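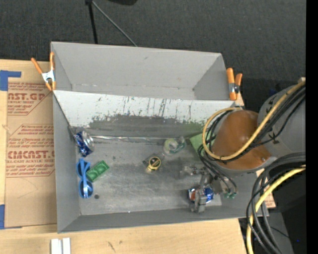
搜索 请输入关键词 搜索

买一台机器人要花多少钱?

很多小朋友写信问:机器人贵不贵?我存压岁钱能买吗?

先说答案:光买机械臂,还不够。差得远呢。

想想养小狗。小狗是一笔钱,狗粮、狗窝、打针、牵绳,又是好几笔。机器人也一样,买回家只是开头。

**第一笔:手臂**

机械臂有好几节,每节连接的地方叫关节,像你的肩膀、胳膊肘、手腕。臂越长、越有劲、动得越准,通常就越贵。所以先别看价钱,先问:它要拿什么?拿空饮料罐,用不着能举起冰箱的大力士。

**第二笔:手**

对,手常常要另外买!手臂到手腕那里就没了,前面装什么,自己选。夹爪像两根手指,能捏能夹。吸盘像章鱼,吸住平平的东西很快,碰到皱巴巴的易拉罐就头疼了,漏气。太阳镜呢?镜腿一折一折的,夹哪里好?这就要试。试,也要时间,时间也要算进计划里面。

**第三笔:线和管子**

最容易忘的一笔。电要靠线送过去,信号也要靠线。有的手靠空气推动,还得接气管。手臂一转,线跟着转,太短会扯断,太长会到处挂。买的时候要多留一点,还要买扎带把它们捆好。

**第四笔:桌子、箱子、夹子**

机器人不能放在摇摇晃晃的桌子上,它一使劲桌子就跑了。要装东西的箱子,箱子要固定住,不然推一下就歪,机器人就找不到东西了。固定用什么?五金店的弹簧夹就行,便宜好用。不是每样东西都要买高级的。

箱子中间还可以加一块隔板,一边放东西,一边空着。东西从这边搬到那边,搬完了再搬回来,一只箱子当两只用,省钱。

**第五笔:眼睛**

摄像头。机器人自己看不见,要给它装。装在哪?装高一点看得全,装近一点看得清。有的地方两个都装。还要买架子,架子也是钱(又一笔)。

**第六笔:安全**

急停按钮,一按就停。围栏或者地上的黄线。这一笔不可以省,别的都可以商量,这个不行。

**来做一次预算**

假设Cotberg小学的机器人社想买一套。我们不用元,用"金币"来算,好算一点。社里一共有127个金币。

老师看了2家店。Gumar的手臂100个金币,不带手。Taipe的手臂贵一些,带手,还送线。哪个划算?

只看手臂,Gumar便宜。可是买完就剩27个金币,要买手、线、夹子、摄像头、急停按钮……够不够?得一样一样去问价,写下来,加起来,才知道。Taipe那边也一样要加。

所以比价钱的时候,要比"全部加起来"的价钱。大人管这个叫总成本。

**还有以后的钱**

买完就没有了吗?没有完。
手指上的软垫会磨薄,要换。
箱子会刮花,刮得厉害也要换。
线会老化。
电费。
修理费。
Fokitz是一家做盒子分拣的小工厂,他们每年5月检查一次设备,把该换的零件列成一张单子,留出钱来。你的自行车也可以这样,链条啊刹车啊,每年看一看。

**要不要买很多台?**

先买1台。用熟了,知道哪里会卡住,再买第二台。一口气买一大堆,要是手选错了,就全都选错了,哭都来不急。

也可以租。租一阵子,不合适就还回去。

**小词典**

预算:花钱之前先算好怎么花。
夹爪:机器人的手,会夹东西的那种。
总成本:买的钱加上以后用它要花的钱。
备件:先买好放着、坏了就能换的零件。

**动手试试**

找一张纸,想一个你家里想让机器人做的活,比如收玩具。写出3样除了手臂以外一定要买的东西。再问问爸爸妈妈,哪样家里已经有了,有了就划掉,不用在买。

划掉的越多,省的越多。写好贴在冰箱上,下次开家庭会议拿出来讲。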